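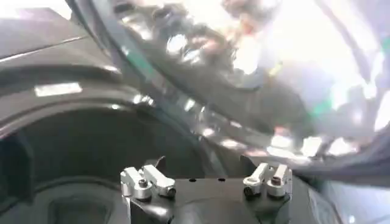
Plellent 3 review: grasp planning for shiny parts

We have run Plellent 3 at our Stendotham shop since January. It takes the wrist camera feed, segments the part and hands a grasp pose to the arm controller. Setup took one Tuesday morning.

Dark, glossy, curved surfaces are where our old planner failed. It read reflections as edges and closed on them. Plellent has a glare mask that throws out blown highlights before the fit. Over 497 logged picks on polished parts, it asked for a retry 3 times.

Planning is slower with the mask on, 910 ms against 100 ms without. You can set it per part, but only in the config file. The log viewer is poor and search is case sensitive. Takeshi Shimada on our second shift wrote a script to get around it.

Support answered both of our tickets the same day. The manual still covers version 2 in places.

Four stars. I would buy it again for reflective work. For matte parts the free planner is enough.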